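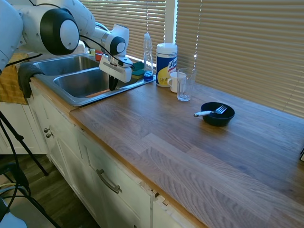
3. Kitchen, Plandinham house

Work on the sink side of the kitchen continued through August. The double stainless steel sink stays as the main washing station, with soap and disinfecting wipes stored at the back of the counter under the window. Towels hang at the front — one charcoal, one mustard — and are assigned to dishes and hands respectively.

Spending on this item stands at 278 dollars against the 300 approved. The balance is held for counter oil.

Open points:
Mugs and glasses still collect to the right of the sink. Celeste Sosa has asked for a wall rack; Cisternas quoted 115 dollars, not yet approved.
The sealant behind the back ledge is due for inspection.

4. Next period

Maximiliano Fuentealba will submit the rack request with the pantry costs.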